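Flalta Busano Under-Cabinet Light Bar: Long-Term Review

The Busano is a hardwired LED bar sold by Flalta for kitchen cabinets and workbenches. I installed two of them in October, one over a counter and one over a bench in the garage, and both have been in daily use since then. The comparison unit is an older Veloso bar that had been in the same counter position.

Construction is an extruded aluminum channel with a frosted cover that snaps in along its length. The cover fits tightly and needs a plastic pry tool to remove. End caps are held by one screw each. The supplied clips hold the channel at a fixed angle, with the light aimed slightly toward the wall, and there is no tilting clip in the box.

Dimming is handled by a touch pad on the right end cap. Output steps down evenly until the lowest setting, where the drop is abrupt. At that setting dark paint and wood trim lose most of their surface detail, and a backsplash in a deep color reads as close to black.

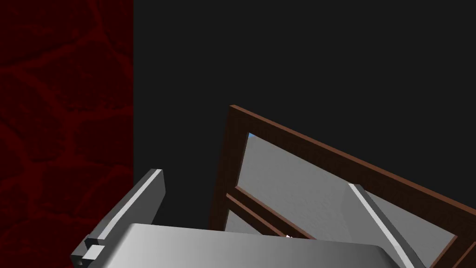
The Veloso handled the low end better. It had fewer steps, but the lowest one was still usable for finding a glass at 2 a.m. without turning on the ceiling light. On the Busano I leave the pad one step above minimum and treat the last step as off.

Color is consistent between the two bars. I set them side by side on a white sheet before mounting and saw no difference in tint at full output. When dimmed, both shift slightly warm. Flicker was not visible to the eye, and a phone video at full output showed no banding. At the two lowest steps, faint bands did appear in the video.

Heat is moderate. After 13 hours on at full output, the channel over the counter was warm but could be held in the hand. The driver box ran hotter and should have open space on all sides. Mine is mounted to the cabinet side with 19 mm of clearance from the nearest shelf.

Wiring is the weak point. The terminal block is small, the cover plate has to be held in place while the screws are started, and the printed diagram shows the wires entering from the opposite end. Allow extra slack in the cable.

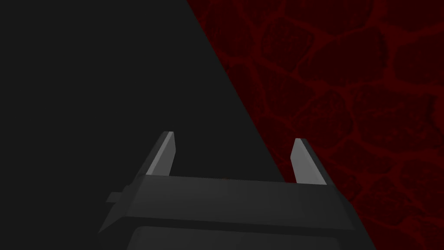
Can two bars be linked to one switch?
They can, using the Flarkura jumper cable, which is sold separately. The touch pad on the first bar then controls both, and the pad on the second bar stops responding.

I would buy the Busano again for task lighting. For night lighting I would look for a bar with a better low setting.

Contact | Copyright, all rights reserved | Back to top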